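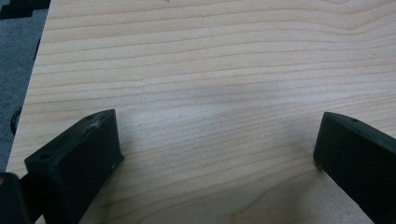

pendo_temba
23 October 2018
Notes from the Otau open day, for those who asked. Handheld gripper demo, second bench past the entrance. The operator does the task by hand with the tool, the wrist camera records it, and the arm is trained on the recordings. They quoted 1,147 recorded runs for the pick-and-place task, of which 900 went into training. Fingers are matte black blocks with small round holes near the tips, and from the camera both stay in view at the bottom with the gap between them over bare wood. I asked about cycle time and got 30 seconds per run by hand. The arm was slower. I did not time it.

gostus_fan
What happened to the other 247?

pendo_temba
Rejected for tracking loss, according to Mwende Mfinanga, who was running the bench. She did not have a breakdown by cause.

kw_lathe
That is a high reject rate for a fixed bench. What was the table surface? If they track off camera features, a plain top gives them very little to work with.

pendo_temba
Pale wood, smooth, low sheen. Fine wavy grain. A few tiny dark specks toward the far side. Gray carpet past the left edge.

kw_lathe
Then I would put it down to the surface. Fine repeating grain matches against itself, and it smears as soon as the wrist moves. We had the same trouble at Plelley until we put a printed mat down.

muriithi_cell4
Disagree. Grain is not periodic enough to cause that. We ran 491 recordings on bare wood in September and lost very few. My money is on exposure, or operators moving too fast. Visitors were allowed to try it, right?

pendo_temba
Yes, but visitor runs were not saved. The 1,147 were all staff.

muriithi_cell4
Fine, exposure then.

kw_lathe
Your 491 were with a second camera on a stand, as I recall. Not the same setup.

muriithi_cell4
Second camera was for review only. Tracking was wrist camera alone.

gostus_fan
Are the fingers printed or machined?

pendo_temba
They look printed – slightly rough, faceted faces. There was a bit of white lint stuck next to one of the holes on the left one. I did not ask about material or wear.

kw_lathe
If anyone goes to the next one, ask for the reject log by cause. Until then we are guessing.

pendo_temba
I have emailed Mwende for it. Will post the reply if she is allowed to share.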